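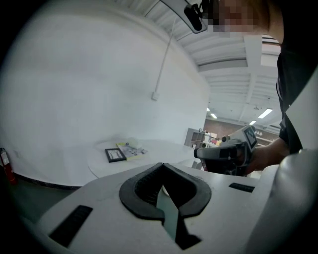

A second hand-held gripper, held out in one hand.

Driltberg Sign-In Desk for Schools

The Driltberg Sign-In Desk is a visitor and late-arrival system for primary and secondary school offices. It replaces the paper book at the front counter and keeps one record of who is on site. The desk unit comes as a freestanding post or a counter mount. Both use the same screen, label printer and software.

Visitors type their name, pick the person they have come to see and get a printed label. Students who arrive after the bell choose their class and a reason, and the entry goes to the attendance office right away. Staff can sign in with a card or a four-digit code.

What's in the box

Screen unit with power supply
Label printer and 2 rolls of labels
Post or counter mount (choose when ordering)
Network cable
Setup card

Staff cards are sold separately. Existing door cards often work, but please send us one to test before you order — some older types can't be read.

Changing the head or office contacts

Schools often ask how to update the system when there is a new principal or an acting one. The school name, the name of the principal and the welcome message are all on one page under Settings. Changes show on the screen the next time it wakes. Approval rights are separate and have to be moved by hand, so that a person who has left the school can't still open the visitor record. Sign in as the office administrator, open Rights, and pick the new account holder. Old entries keep the name of whoever approved them at the time.

Emergency list

The roll call list can be printed from the desk or opened on a phone. It shows visitors, staff and late students in separate groups. The desk holds its own copy, so the list still opens if the school network is down. It won't print in a power cut unless you have the Roltier battery pack, listed under Accessories.

Specifications

Screen: 11 inch touch screen
Label width: 2 inches
Languages on screen: 14
Connection: wired or wireless
Entries held on the desk with no network: 1,608
Warranty: 2 years, parts and labor

Accessories

Roltier battery pack. Runs the screen and printer for almost 2 hours.
Hatance label rolls, plain or with a colored stripe. The stripe is useful if you want contractors to stand out from parents.
Li counter bracket, for narrow counters and sliding windows.

Ordering and delivery

We take school purchase orders. Delivery is normally 14 days from the order, longer in August when most schools want their desks set up before classes start. The post version needs two people to lift. Setup by our own fitters is extra and can be added at checkout, and it includes a short session for office staff.

Returns are accepted unused within 14 days. Opened label rolls can't be returned.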